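4.2 Hours lost among casual kitchen and retail staff

The payroll records described in Section 3 count a person as employed if they worked at least one paid hour in the reference fortnight. On that measure, employment in the Tuvimbridge retail and hospitality sample was almost flat from April onward. Hours were not. Casual staff who kept their jobs were offered shorter shifts, and the drop was largest in businesses that had reopened with a reduced menu or a smaller sales floor. Lekota and Pillay report the same pattern for Rorneck, using employer returns.

We asked respondents to sort their usual duties into food preparation, service, stock handling and display. The last group covers anyone paid to set up or maintain goods on a shop floor.

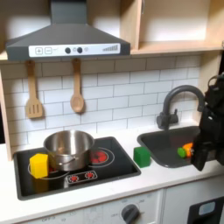
Figure 3. Toy play kitchen with range hood and white tiled backsplash.

Display work lost the greatest share of its hours. Managers told us that it was the easiest task to hand to permanent staff, who were already rostered on and whose hours could not be cut under their agreements. Food preparation held up better. A kitchen needs a minimum crew to open at all, and most employers in the sample chose to close for two days a week instead of running short every day. For a casual cook this meant fewer shifts of normal length, while a casual sales assistant was more likely to see the same number of shifts, each cut by two or three hours.

The difference matters for how underemployment is measured. A survey question that asks about days worked will pick up the cook and miss the sales assistant. A question that asks about total hours will pick up both,
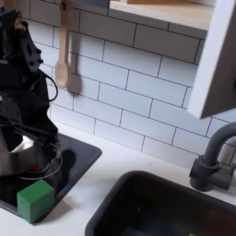
but it relies on people remembering start and finish times, and recall was poor where rosters changed at short notice. We therefore give priority to the payroll figures and use the survey only for duties and preferences. Where the two sources disagreed by more than a full shift, the case was checked against the roster by Venter and, if still unresolved, left out of the hours analysis.

Some caution is needed with the smaller employers. Several of them pay family members irregularly – often in a lump sum at the end of the month – and these payments cannot be assigned to a particular fortnight. Harwood has a higher proportion of such businesses than the other districts, so its decline in hours is probably understated. Removing Harwood from the sample does not change the ranking of the duty groups. We also found no sign that workers made up the lost hours in a second job, although the payroll data cover only employers registered in the region.
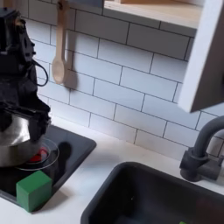

4.3 Differences between districts

Hours fell in every district, but the timing varied. In Ngubane the decline began one pay period earlier than elsewhere and had levelled off by the end of the study.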